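Irkimgate open day, May 24, 2023

Got in late, parking was a mess, missed the intro talk. Coffee ok.

Went straight to the gripper benches. Olex had two fingers on show, the hard one and a softer pad version, same arm for both so you could compare fairly. Traltby brought a suction head — loud, fast, hopeless on anything with a curve. Pavithra Shenoy ran the Traltby bench and said so herself, which I liked. 900 for the pad set, 12 weeks delivery. Hmm.

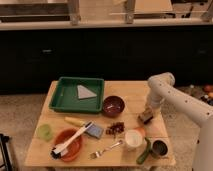 Wrist clearance is my big question for our line, and teh Alva bench was the place to ask it. Aishwarya Pisharody let me pick targets. I went for the fork first, lying flat by the white cup, then the brush across the orange bowl. Thin stuff low on a table is where our current fingers give up. Alva closes slower than Olex but I'd take the slower one.

Controller demo upstairs, 8 minutes, mostly slides. Skipped the rest. Asked Aishwarya for the pad datasheet, she'll send it in November with the new version.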